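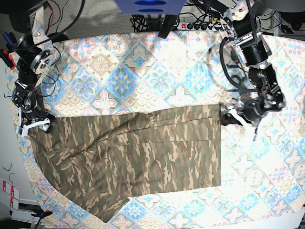
WHITCOMBE, March

The Whitcombe shared workshop opens its doors to the public once a year, from ten in the morning until the coffee gives out. I had driven 70 miles for it, mostly on the strength of a forum post by Rangi Katene claiming that his group had a two-armed robot doing laundry. People on forums claim a lot of things. I once drove farther to see a self-leveling pancake griddle that did neither.

The workshop is behind a tire place and you find it by following hand-lettered arrows, two of which disagree. Inside there's a wood shop, a kiln with a sign-up sheet, a man repairing accordions, and then a carpeted room at the back where the robot people have been put so the sawdust can't reach them.

The project is called Trukach. I asked three members what that meant and got three answers, one of them rude. It consists of two black arms with white grippers, mounted to work over a table, and a power strip with its row of black plugs on the floor behind, which made me feel at home at once. The table has a tablecloth on it, a tile print in pale blue and pink that would suit a lunch with somebody's aunt. On this lay a pair of camouflage pants. I have spent years looking at promotional videos where a robot handles one pale towel on a bare gray bench, so I was predisposed to like these people.

Amarachi Babalola was at the keyboard. She told me the group started with towels like everyone else and gave them up last fall, when she noticed she was ironing the towels before each run. Pants are worse in every way. They have two long parts that want to go in different directions, a waistband thicker than everything around it, and seams that make one side of a fold sit higher than the other. Camouflage adds its own trouble, having been designed by professionals to hide where the edges of a thing are. She said this with some satisfaction.

Their method, as far as I followed it, goes like this. Each gripper takes a corner along one edge of the cloth, the two arms pull apart until the edge between them is fairly straight, and only after that does anybody talk about folding. Getting hold of the corners is most of the job. The fingers have to come down close enough to pinch fabric and stop before they are pinching the table, and Vaughan McPhee, who built the grippers, calls the space between those two outcomes "my career." An early set of fingers closed so keenly that they took up pants and tablecloth together, and a mug that was on the tablecloth. The current ones are the ninth version, so 9 is written in marker on the lid of the spares tub, over a good deal of crossing out.

I asked what it had all cost. The group keeps a spreadsheet, and the figure at the bottom was $2,606, motors included, labor at zero. There was a short silence while those present considered labor at zero. The most expensive mistake was a batch of motor brackets from an outfit called Grirker, drilled for a screw that no store in the county sells. The cheapest good idea was clamping things to the table. Before that, Vaughan said, the table used to travel.

The software that runs the arms is homegrown and named Wisto. It has a log window which scrolls too fast to read, and a big button on the screen labeled NO. The button was put there for open days. A boy of maybe six asked what it did and was told, and from then on he stood very near it.

I stayed for most of the afternoon. Pace is the thing that videos leave out, and the pace is that of a man getting dressed in the dark without waking his wife. An arm goes over, considers, comes down, considers again. Visitors wandered in, watched for a minute, went off to see the accordions, and came back to ask if they'd missed it. I caught myself leaning to one side to help it along, and when I looked around, two other people were leaning as well.

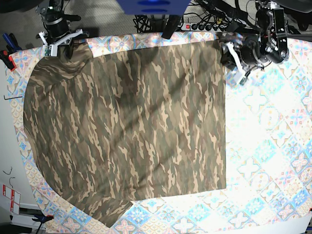
Ailsa Skinner thought I was giving the corners too much credit. Any fool can find a corner, she told me, if you let him have all day, and what she wanted to see was the thing coping with a leg that had doubled under itself, which in her experience was what pants did the second you turned your back. She has also asked the group to try a fitted sheet. They have asked her to stop asking.

The talk at three was by Kaj Hauksdóttir, on cable routing, and was better than that sounds. The main lesson was to leave more slack than looks decent and then check it with the arm at full stretch, slowly, with a hand on the switch. Several people took notes. I took a cookie.

Practical matters, for anyone going next year: parking is free but the tire place will want its two front spaces back by noon. The robot room is warm, so leave your coat in the car. Entry was $2 in a coffee can. The kiln people sell mugs, and I bought one on the way out. It leans a little.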